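Gindcombe Greyhound Sectionals

Data card, release 2

Summary

Race and trial times for greyhounds at two tracks, Ukstead and Skunitz. Each row is one dog in one race. The set covers 136 meetings and was built for work on early speed and box bias.

Files

runs.csv – one row per starter
meetings.csv – track, going, rail position, number of races
trials.csv – solo and two-dog trials, Ukstead only

Main fields in runs.csv

box: 1 to 8. Reserves carry the box they started from, with their rug number in rug_no.
split: time to the first marker, in seconds, two decimals.
run_home: overall time minus the last split. Blank if the dog did not finish.
margin: lengths behind the winner. Dead heats are 0 for both dogs.
weight: kilograms at kenneling.

Known problems

The first marker at Skunitz was moved 7 meters toward the boxes in June. Splits before and after the move should not be pooled; use marker_id to separate them. Going was recorded by hand at both tracks and is coarse. Nearly all blank weights are in trials.csv.

Sire names are spelled as in the race book. A lookup table is planned.

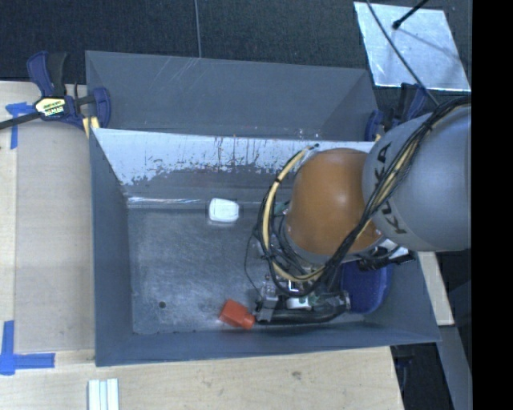 Vol. 2, No. 7

Changes in this release

Box numbers for reserves corrected. Duplicate trials removed. Column time renamed to overall.

Use and credit

Free for research and form study. Please cite as Siddiqui, Gindcombe Greyhound Sectionals, release 2. Send corrections with the meeting ID and race number.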